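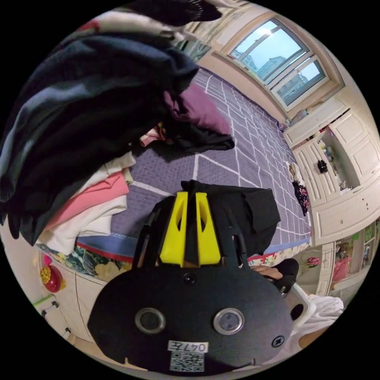 Laundry mountain gets me every Wednesday, and for years my method was to shove it along the bed and sleep next to it. My friend Gemechu taught me a better way and I've stuck with it ever since! Start by sorting by colour, even if it feels daft. My dark things always end up in one great navy and black heap, with the white and cream stuff already folded underneath, so the darks are what I tackle first. Pull out one piece at a time and give it a good shake.

Lay each top face down on the quilt. If yours has a grid of lines on it like mine, use them – line the hem up with one and you'll get a straight fold without even trying. Sides in, sleeves back, then fold up from the bottom in thirds.

Small bits go in their own pile or they vanish inside a shirt (I once lost a sock for 36 days that way). Jumpers last, as they take up the most room.

I set a timer for 14 minutes and stop when it goes off, finished or not. Then everything goes straight in the drawers – not on the chair. Stripy tops I hang up, because they never look right folded.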